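Rubbish, Bins and Tidying a Room

Filed under: Home and Everyday Life / Ages 7 and up

Every home makes rubbish. It comes from food, from parcels, from blowing your nose and from things that wear out. Most of it is small, and most of it starts out in an ordinary room, on a table or on the arm of a chair. This page explains what rubbish is, why we put it in bins, and how to clear up a room without throwing away something you need.

What is rubbish?

Rubbish is anything we have finished with and do not want to keep. A sweet wrapper is useful while there is a sweet inside it, as it keeps the sweet clean. Once you have eaten the sweet, the wrapper has done its job.

A lot of household rubbish is packaging. Packaging means the boxes, bags, tins, tubs and wrappers that things are sold in. Next time somebody unpacks the shopping at your house, look at how much of it is food and how much is wrapping.

The word "rubbish" is very old. People in England were using it more than 300 years ago, often for broken stone and bits left over from building. In America people usually say "trash" or "garbage".

What is it made of?

Paper and card are made from wood. The wood is mashed up with water until it turns into a soft pulp, then pressed flat and dried. Cardboard boxes can usually be recycled, which means they are turned back into pulp and made into new card.

Tissues are made of paper too, but the threads in them are very short. They are also covered in germs once you have used them. Used tissues go in the ordinary rubbish.

Foil wrappers can be a puzzle. Some are made of thin metal and some are shiny plastic. There is a simple test you can try. Scrunch the wrapper up in your hand and then let go. If it stays in a ball, it is probably metal foil. If it springs open again, it is probably plastic.

Tins are made of metal and can be melted down and used again. Many people keep a good tin with a lid for buttons, pencils or biscuits.

Different kinds of bin

A kitchen bin usually has a lid, to keep smells in and flies out. A bin for a bedroom or sitting room can be much simpler, because the things that go in it are mostly dry. It might be a bucket, a tub or a basket with holes in the sides. You should not put apple cores or teabags in a basket like that - they will drip through the holes and make a mess of the floor.

Small bins need emptying often. In Hortensia Farías's house the job belongs to her son Pascual, who has done it since he was 7. He takes the basket from each room and tips it into the big bin outside. He also checks the bottom first, after the February when a library card went out with the tissues.
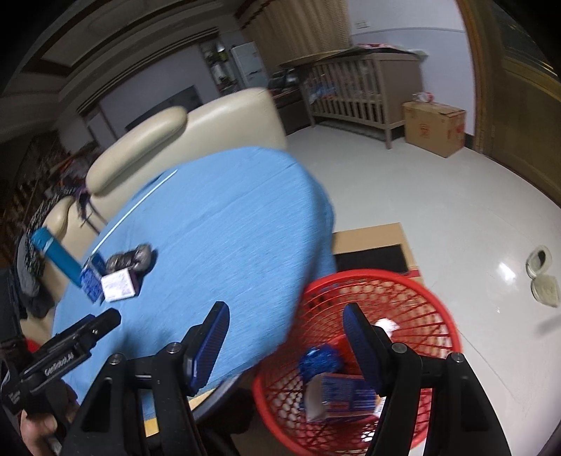 Talbridge Children's Library - Home and Everyday Life Team

The red basket on the floor is a mesh one with a round rim. It has a crumpled blue wrapper in it, a torn cardboard box and a white tissue. The box could go with the recycling if it is clean. The tissue could not.

There are boxes on the blue tablecloth as well, and a round tin with a lid. A box on a table is not always rubbish. It may be full, or half full, or somebody may be saving it. If it is not yours, ask before you move it.

How to clear up a room

Start with one place, such as the table, and finish it before you go on to the next.

Pick up each thing and decide whether it is to keep, to recycle or to throw away. Put the rubbish straight into the bin.

Clothes left on chairs go back in the wardrobe or into the wash.

Do the floor last. Crumbs and scraps fall down while you are working, and hard floors such as tiles can then be swept in one go.

Flatten cardboard boxes before you put them in the recycling. A flat box takes up far less space.

Never put your hand deep into a bin to squash things down. There could be broken glass or something sharp inside. Wash your hands with soap when you have finished.

Words to know

Packaging - the wrapping or box that something is sold in.
Pulp - wood or old paper mashed up with water.
Recycle - to turn used material into something new.
Mesh - material with lots of small holes in it.

Written by Catalina Fuentealba and checked by Zulema Urrutia. Last updated May 13, 2018.

Contact the team | Copyright Talbridge Children's Library | Back to top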